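Why Do Lids Stay On?

Think of all the things at home that have a lid. Jars, tubs, bottles, the cookie tin. A lid has two jobs. It keeps what is inside from getting out, and it keeps dust, air and bugs from getting in.

Some lids screw on. Look at the neck of an empty jar and you will see a raised line that winds around it like a slide at the playground. This line is called a thread. The lid has a thread too, on the inside. When you turn the lid, one thread slides along the other and pulls the lid down tight.

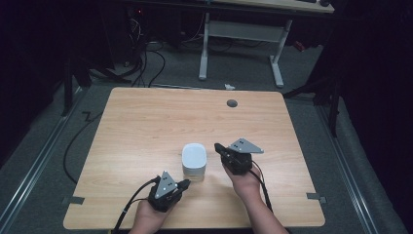
Other lids snap on. The edge of the lid bends a little as you push, then slips over a small ridge. To get it off again, you have to bend the edge back -- that is why you lift it at one side first.

Why are round containers so common? A round lid fits whichever way you turn it. A square lid has to be lined up with the corners, and a square lid could never screw on at all.

Opening a jar takes two hands working against each other. One hand holds the jar still. The other turns the lid to the left. If both turned the same way, the whole jar would spin and the lid would stay shut.

Try it yourself

Find 3 empty containers with lids. Ask a grown-up which ones you may use. Open and close each one slowly. Does it screw or snap? Now put a spoonful of water in each, close it, and turn it upside down over the sink. Write down which ones drip.

Words to know

Thread: the winding ridge on a screw lid.
Seal: a tight fit that keeps air or water from getting through.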